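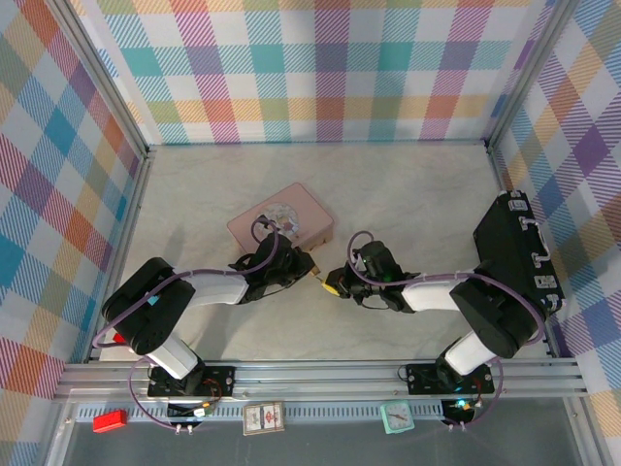
Roswitha Ortner

Nelano opened its Toscombe workshop for an afternoon in October, and 20 of us were let in from the Wevcombe evening course. The two-arm cell was the main stop. Both arms mount on one aluminum rail assembly along the front of the table, each on its own black base plate, with the purple cable run outside the elbow. Checked fabric panels close off the back and sides.

The work is close-range handling: the two grippers are brought nearly tip to tip over the middle of the table, each with a small piece at its end. Our guide, Geerts, put the log at 339 runs, 126 of them from that month. Operators change every 2 hours.

I asked about cable wear at the elbow. They inspect at each shift change and keep no separate record, which I would want before copying the layout. Questions ran until 4:30.

Last updated: October
Contact | Copyright Roswitha Ortner | Back to top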